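Furkham Workshop – Bench and Board Inspection, January round

Work through the items in order and write a comment even when everything passes. A bare check mark tells the next person very little, and I do enjoy reading your comments (yes, all of them, including the long ones about the coffee corner).

Inspection start: 9 a.m.
Sheet revision: 2

1. Floor clear around the bench
Pass. Swept before I started. I found a washer under the stool again, so please check your pockets and the tops of your shoes before you leave!

2. Blue perforated table top
Pass. I ran a cloth over the whole plate and it didn't snag anywhere. The holes do collect fine dust, and a soft brush gets it out far better than the shop vacuum, which mostly moves it next door.

3. Seam between table sections
Pass, with a note. You can feel the seam with a fingernail but there is no step to speak of. If it ever catches a sleeve, stop and write it up.

4. Maple board, surface
Pass. Palm flat, slow sweep along the strips and then across them. No splinters, no lifted seams. Those darker streaks and knots are just the wood being wood, so there is no need to report them, though I understand why two of you did.

5. Maple board, edges and corners
Pass. I went over the front edge lightly with fine paper, mostly for my own peace of mind. Kids from the Varela open house like to lean right on it.

6. Board fasteners
Pass. Both front screws snug, heads seated, nothing standing up to scratch a wrist. Hand driver only, please. The maple is lovely but it won't forgive a power driver.

7. Colored blocks
Pass. Wiped with a damp cloth and dried, every corner checked for chips. A chipped block goes in the Karetis tray and gets replaced, however fond of it we may be.

8. Lighting over the bench
Needs attention. One tube flickers when it first comes on. Request 1,954 is in with Tusero, and I'll nudge them again.

9. Labels and paperwork
Pass. Bench tag 13 is readable and the sheet holder finally has a pen on a string.

Follow-up: the light from item 8, and a fresh pack of fine sandpaper for the drawer. Blocks may stay out on the board between sessions, as long as it has been wiped down first.
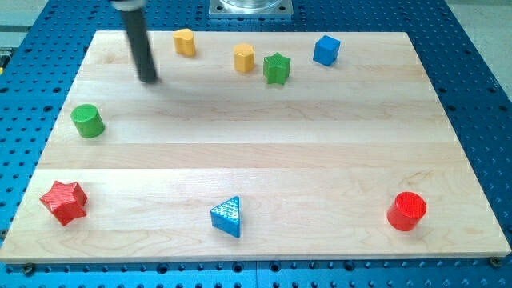 Leave the damp cloth hanging over the sink when you're finished, and put this sheet back in the holder with your comments facing out.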